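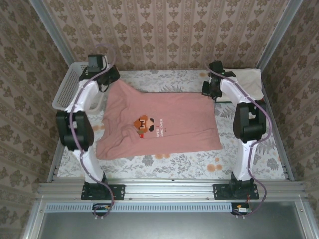
Why would anyone spend a winter teaching two robot arms to handle T-shirts, a reader asked under our last build post, when a person can fold one in the time it takes the arms to find the collar? And would we ever let people from outside the workshop try it?

Yes to the second part, starting now. As for the first, come and drive the arms for an evening and see whether you still want to ask. Cloth is a wonderful, maddening thing to work with. A block stays the shape it was when you left it. A shirt has a new shape every time you touch it, and your hands have been coping with that since you were four without bothering to inform the rest of you.

Call for participants: Stundeck shirt sessions at Lodutside

Lodutside is a shared workshop in Adgate, 900 square feet at the back of 847 Asfaw Street, with a wood side, a metal side and a long bench where the electronics people live. Stundeck is the two-arm folding cell we've been building on that bench in our spare evenings. It's a home-style build, paid for out of our own pockets and put together with the tools that were already on the wall. We now need people who didn't build it to sit down and work it, and we'd like a few more builders while we're at it!

What we're trying to do

The goal is modest to say out loud: a shirt goes in crumpled and comes out folded, with the arms doing the work by themselves. We get there by recording people folding shirts through the arms, then training on those recordings. So far nearly all the recordings come from the same small group, and we've all picked up the same habits. We grab the shoulders first. We shake too much. We all smooth from the left. The trained version has learned our bad manners very faithfully, and it falls apart when a shirt lands in a way none of us would have left it.

Fresh hands are the fix. If you fold on a bed, or against your chest, or with that fast pinch-and-flip that people learn in clothing stores, we want you especially. People who hate folding and do it badly are welcome too, and we mean it. Messy tries have been some of our most useful ones.

What a session is like

You sit at a pair of small hand-held leader arms, and the big arms in the cell copy what you do. The first ten minutes feel like wearing somebody else's mittens. Then it gets better pretty quickly, and there's usually a moment where you stop thinking about the controls and start thinking about the shirt (you can hear it happen, people go quiet).

We start you on simple things: pick up a corner, put it down, hand it from one side to the other. After that come lifting and spreading, and then full folds. A session runs two hours with a real break in the middle. We'll ask you to do the same shirt over several times, which is the dull part, and then we change shirts, which is the fun part. Graphic tees are easier than plain ones for most people, as you can tell front from back at a glance.

Sessions start at seven in the evening. There's an early one at ten in the morning for people who work nights, and we'd love to fill that one. You can come once or keep coming back.
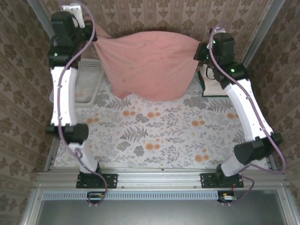

Lifting is where new people make the biggest jump, by the way. Everyone holds the cloth too tight between the two grippers at first, and then overcorrects and lets one side go. You'll drop shirts. We all do. There's a reset routine, it takes very little time, and you're allowed to mutter.

Who we're looking for

Drivers. No technical background needed at all. You should be comfortable sitting and using both hands for stretches of fifteen minutes or so, and you should be able to put up with being recorded at the task. We record the arms, the cloth and the joint positions. Your name stays off the files, and if you change your mind within the month we delete your runs, no discussion. Left-handed people, please come. We don't have enough of you.

A couple of tinkerers. If you already like aluminum extrusion, you'll feel at home. The arms bolt to the front rail, and whoever takes this on will be re-squaring that rail, tidying the wiring under it, and finding a better way to run the cables along the arms so they have enough slack at full reach and less everywhere else. We've redone that cable run more often than any other part of the build and we're still not happy with it. Basic soldering helps. Patience with tiny connectors helps more.

One person who likes data. Somebody has to watch the recordings back, trim the dead time at each end, and mark the runs where things went wrong in an interesting way. It's quiet work and can be done at home once you've been through a few evenings with us. If you're the kind of person who relabels the spice rack for pleasure, please write.

You should be eighteen or over to drive the arms. Younger people can come with a parent and help sort cloth, and they're usually better at it than we are.

What you get

There's no wage, so let's get that out of the way. Drivers receive a $100 gift card for the art and hardware store next door after completing four sessions. Tinkerers and the data person get their first $200 of workshop membership covered, which you can use on either side of the shop for whatever you're making yourself. Everybody gets tea, decent cookies, and access to the recordings they made. If you want to train something of your own on your own runs, we'll help you set it up, and we'd be thrilled to see it.

And you'll learn a lot. People have walked in knowing nothing about motors and have left arguing about gripper pads. The pads alone could fill an evening: too smooth and the hem slides out, too grippy and the shirt won't let go when you want it to.

A few practical things

The workshop is at ground level and the door from the parking lot has no step. The driving chair goes up and down, and the leader arms can be moved to suit you. Tell us ahead of time if you need something else and we'll sort it out.

Tie long hair back, and leave bracelets and loose scarves in the lockers. The stop button is within your reach the whole time and also within ours. Hands stay out of the cell while the arms have power, and that goes for people who've been with us since the first bracket as much as for anyone new. If a shirt slides off somewhere awkward, say so and we'll power down and fetch it.

Please don't bring your own laundry. We've had offers! We use a set group of shirts so that the runs can be compared, and they get washed between blocks of sessions. Clean old tees for the spare pile are fine, in any color, but please no sequins or beads.

How to sign up

Write to the workshop desk with "shirts" in the subject line, or fill in one of the cards by the front door. Tell us which role you'd like, whether mornings or evenings suit you, and how you fold a T-shirt at home. Two or three sentences on that last one is plenty, though the longest answer we've had ran to a page with diagrams and was a joy to read.

We'll reply to everyone. New drivers get a short safety walk-through on their first visit, so come a little early for that one. Sessions run through June, and if the trained version starts coping with the sleeves by then, we'll move on to towels, which ought to be easier, and pillowcases, which we already dread.

If you can't take part but want to watch, the bench is open to visitors during evening sessions. Stand behind the yellow tape and ask anything you like. The person driving may not answer until the fold is finished.

Filed under: Get Involved / Robots & Automation / Bench Projects
Reading time: 7 minutes

Related
Stundeck build notes: squaring up the front rail
Gripper pads we tried, and the ones we kept
Open bench evenings at Lodutside: what to bring
Wanted: a good home for our old drill press
Getting to the Asfaw Street entrance by bike or bus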